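Santino Ocampo
2020-10-25
Print | E-mail

Gas money, heating money, and me: a thread

1/ OK so I finally sat down and looked at what I'm paying for heat this year, and I have thoughts about natural gas prices. Bear with me, it's a long one!

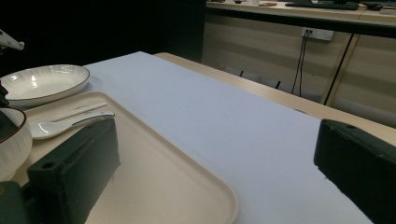

2/ My supplier is Skenden. In March I could have locked in a fixed rate and I said nah, prices are in the basement, let it float. Well. It floated (up).

3/ My last 12 months came to $1,454. The fixed plan would have saved me $129. Not a tragedy, but that's a nice dinner and a pair of boots.

4/ Horacio Gallardo, who I used to work with at the Zapata storage site, texted me "told you so" before I even finished typing that. He locked in. Of course he did.

5/ His take is that everybody watches crude and forgets gas. Drillers cut way back this spring when oil tanked, and a lot of gas comes up with the oil. Fewer wells, less gas, and then it gets cold.

6/ I'm less sure. Storage looks pretty full to me and a warm November would knock the price right back down. We've argued about this for 9 years, so don't expect it settled here.

7/ Somebody asked about Brarkutix, the other supplier in town. Their fixed rate is a hair lower but read the exit fee! I missed it the first time through.

8/ Anyway I'm calling Skenden tomorrow to ask what a fixed rate costs now. Will post the number if they ever pick up the phone

9/ Also yes, I know, insulate the attic. It's on the list

Print | E-mail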